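3. Sorting habits and wash frequency

3.1 How households decide when to wash

The interviews reported in this section were carried out in 122 households in the Baidoo district, all of them with access to a shared or private washing machine. Each household kept a paper diary for 14 days and wrote down every load, the items in it and the reason for washing them. Fiadzo and Dankwa coded the diaries separately and settled differences by discussion.

Most households did not wash on a fixed day. They washed when a container was full. This was true of small items in particular – dishcloths, hand towels, napkins and dusters – which were kept apart from clothing in 3 out of every four homes visited. Respondents gave hygiene as the main reason for keeping them apart, and convenience as the second.

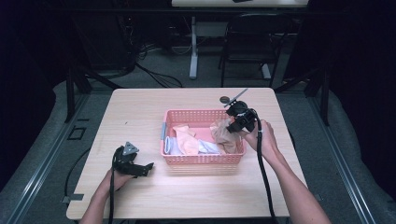

Does a larger container lead to fewer loads? In our diaries it did, but only for small items; clothing was washed at much the same rate whatever it was kept in.

The difference seems to come from how the two kinds of load are treated. Clothing is washed when someone needs a certain shirt or uniform, so the container hardly matters. Cloths are interchangeable, and a household with enough of them can wait. One respondent told us that she bought more dishcloths in March and then found herself washing them half as often.

3.2 Color and mixed loads

Respondents were also asked whether they separated small items by color. Few did. Pale and mid-tone cloths were generally washed together, and several people said they would pull out only something new or dark. Hayat's earlier pilot in Kivosano found the same pattern, although the households there washed mainly by hand and used less water per load.

Where cloths of different colors were stored in one basket, they tended to go into the machine as they were, without a second sort. We treat this as a single step in the model described in Section 4.

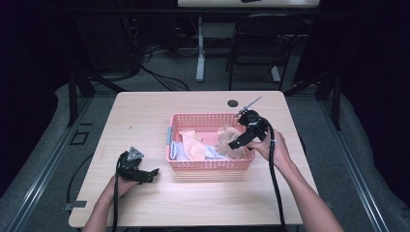
Figure 2. Cloths in several soft colors kept together in a pink plastic basket.

Diaries from larger families showed more sorting at the machine itself – usually by one adult, and usually in the evening. We did not ask who had filled the basket, and the diary form had no space for it. Bonsu and Eshun have since added a column for this in the version used at Pliltar, where data are still being collected.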